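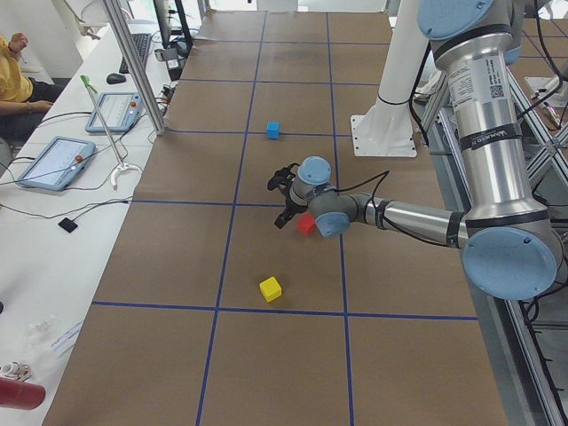

**What has to be in place before a two-arm tabletop cell is used with an operator seated beside it?**

A written risk assessment for the complete application, an emergency stop within reach of every working position, and a named person responsible for the cell during the shift. The arm maker's declaration covers the arm alone and does not replace any of these.

## Parnar Safe Bench Package

The Parnar package from Halonen is a set of documents, labels and floor markings for laboratories and training rooms that run small robot arms on shared benches. It is supplied for cells with one or two arms and is revised each January. The present edition was prepared by Hanne Koivisto and Ilari Eskola.

### Scope

The package applies to pick-and-place work with light objects. It does not apply to sharp tools, heated parts or mobile bases. Gripper fingers are assessed as part of the application, together with the object being held.

### Rules for daily use

- Each arm has its own teach pendant. Where two pendants share a desk, each is labeled with the arm it controls.
- Emergency-stop buttons face upward or outward and are kept clear of paper, cups and cables.
- Objects are placed or moved by hand only when the arm is stopped.
- Pendant cables are routed away from the arm's path. Loose cable on a desk is accepted – loose cable on the work surface is not.
- The work surface is marked so that start positions can be repeated. Paper and tape are acceptable and are replaced when they lift or tear.
- Base plate bolts are checked weekly and the result is entered in the log.

### Standards

The forms follow the structure of ISO 10218 for industrial robots and ISO 12100 for risk assessment. Local law takes precedence over any form in the package.

### Contents

| Item | Details |
|---|---|
| Cell handbook | 70 pages, printed and PDF |
| Inspection forms | 38 sheets |
| Pendant labels | 2 sets |
| Order code | Parnar 206 |

### Training and support

A half-day introduction is held at the Judivmont site. Participants complete one risk assessment for their own cell, which Svenja Gerlach reviews and returns with written comments. Questions about existing installations are handled by Elsa Heinonen at the Pirnska office.

Handbooks from earlier editions may be exchanged. Completed inspection forms remain with the customer and should be kept for the life of the cell.

Page last revised June 2025.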